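Honora 项目软件部分进展报告
提交:Auer 基金项目办公室
日期:2020年8月2日

尊敬的 Veronika Rüegg 女士:

按照资助协议的要求,现把 Honora 项目软件部分的进展向您汇报。中文不是我的母语,如果有表达不准确的地方,请您指出,我会在下一版里修改。本报告只谈软件,机械部分和采购部分由 Palcombe 另外提交。

一、本期的工作范围

本期的主要任务有两个。第一个是把抓取规划从旧的脚本迁移到新的规划服务里。第二个是让感知模块能够处理带网孔的容器。原计划里还有第三个任务,就是操作员界面的改版,我们在上次会议以后把它推迟到十月,这一点您已经书面同意。

二、感知模块

网孔容器对深度传感器来说比较困难。光线穿过孔,测到的常常是后面的物体,所以点云在篮子的侧壁上是断开的。旧的分割方法把一个篮子分成好几块,规划器收到的是几个小物体,每一个都不正确。

我们现在的做法是先用彩色图像找到篮子的轮廓,再在轮廓里面只保留上沿的深度点。上沿是实心的,测量比较稳定。然后用一个矩形模型去拟合上沿,得到位置和朝向。这个方法的代码不长,但是参数对光照很敏感。实验室的日光灯在篮子的边上会产生反光,在黄色篮子上尤其明显,曝光时间需要单独设置。

还有一个没有完全解决的问题是颜色相同的篮子叠放在一起。两个篮子的轮廓在图像里连成一片,彩色分割看不出分界。我们加了一个步骤,在高度方向上找不连续的地方,如果找到,就认为有两层。当上面的篮子是斜的时候,这个步骤有时会失败,因为斜的上沿和下面的上沿在一侧几乎接触。失败的时候系统会报告“层数不确定”,并且停止,不会继续去抓。

三、规划和控制

规划服务已经可以独立运行,和控制器之间通过消息接口通信。旧脚本里有很多写死的路点,本期全部删除了。现在每一次动作由四个阶段组成:接近、对准、闭合、撤出。每个阶段都有自己的超时和自己的恢复动作,这样在日志里可以清楚地看到是哪个阶段出了问题。

碰撞检查方面,我们把货架的立杆和横杆作为细圆柱放进了模型。开始的时候我们给每根杆加了比较大的安全距离,结果规划器经常找不到路径,特别是从上方进入货架的时候。现在安全距离改为8毫米,规划时间平均下降到2秒,可以接受。线缆目前没有放进碰撞模型,我们只限制了腕部关节的转动范围,让线缆不会绕紧。这是一个临时的办法,我不认为它适合最后的交付版本。

另外,控制器的固件更新以后,夹爪的位置反馈比命令晚,延迟最大的时候有18个控制周期。我们用了两个星期才找到原因,是驱动程序里一个队列没有清空。修改本身只有几行。这件事影响了进度,所以我在这里写出来。

四、工具和日志

Trilico 是我们内部的回放工具。它把关节状态、图像和规划器的决定放在同一条时间轴上,工程师可以停在任意时刻,看当时规划器收到了什么数据。本期增加了比较功能,可以同时打开两次运行。我们现在要求每一个缺陷报告都附上 Trilico 的记录,没有记录的报告先退回。开始的时候同事们不太习惯,现在已经没有人反对。

记录文件很大,这是一个实际的困难。目前我们保留7天,以后自动删除,有标记的运行除外。

五、当前的测试工位

现阶段的测试集中在货架上的叠放篮子,也就是上面第二部分所说的情况。夹爪从右上方接近,目标是最高的一层。工位周围的盆栽、桌椅和其他设备都没有为了测试而移走,我们希望软件在普通的实验室环境里也能工作。

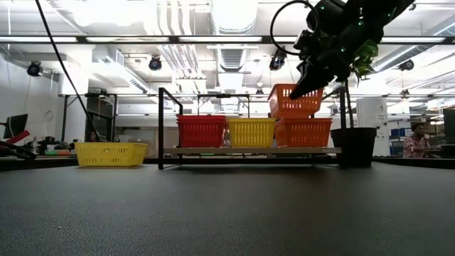
Lukas 看过本报告的草稿以后提出了不同的意见。他认为,把“层数不确定”作为停止条件太保守,操作员在实际使用中会觉得系统总是在等人。他建议让机械臂先移动到第二个观察位置,再拍一次,如果仍然不确定才停止。他还提醒说,恢复动作应该由规划服务统一决定,感知模块不应该自己命令机械臂移动,否则两个模块的责任会混在一起。

我同意第二点,接口会按照这个原则来改。关于第一点,我想先做试验再决定。多拍一次需要时间,而且第二个观察位置离货架的立杆比较近,需要重新检查碰撞模型。

六、风险和未完成的事项

光照的变化仍然是最大的风险。自动曝光的代码已经写好,但是还没有合并到主分支,代码审查中有一些意见没有处理完。

线缆的碰撞模型没有开始。如果只用现在的关节限制,可到达的范围会减小,货架最左边的位置有时需要从不理想的角度接近。

规划服务的文档只完成了接口部分,安装说明还是旧的。新同事按照旧说明安装会失败,请暂时直接问我。

七、下一阶段的计划

首先完成第二观察位置的试验,结果会写进下一份报告。然后合并自动曝光,并且用已有的 Trilico 记录做一次完整的回归测试。操作员界面的工作在十月开始,开始以前我们需要 Palcombe 提供最终的屏幕规格,到今天为止还没有收到。如果您能帮助我们催一下,我会很感谢。

预算方面,软件部分没有超支,推迟界面改版所留下的工时已经转到感知模块。详细的工时表在附件里。

此致
敬礼

Honora 项目软件组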